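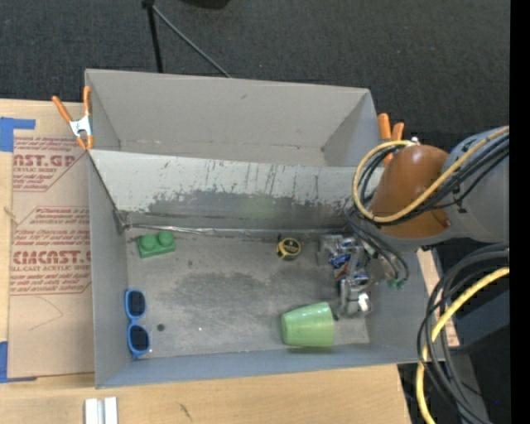 Green brick in the front half of the gray bin

Subject: Re: [brick-swap] December swap, sorting question

Gopinath Poduval wrote:
> I have 100 bricks to bring to the Cetham swap and no idea
> how to sort them. By color or by shape? My kids vote color.
> Also, does the hall open at 6 or later?

Hi Gopinath, hi everyone,

Oh, shape, please, shape! I sorted by color for years and loved how it looked on the shelf (a whole tub of red, gorgeous), but try finding one small red hinge in there. Your eyes pick out color fast, even in a mixed pile. Small parts just sink to the bottom and hide.

What I do now is 12 shallow trays, plates in one, slopes in another, and so on, with wheels and odd bits in old jam jars. Let the kids have one tray by color, they'll be thrilled with it.

Doors open at 6, tables are first come. Krishnan is bringing the big castle again and I can't wait, the new gatehouse has a working drawbridge!! If anyone has spare tan arches, I'm after 6 of them and will trade windows, trees, nearly anything.

See you all there,
Madon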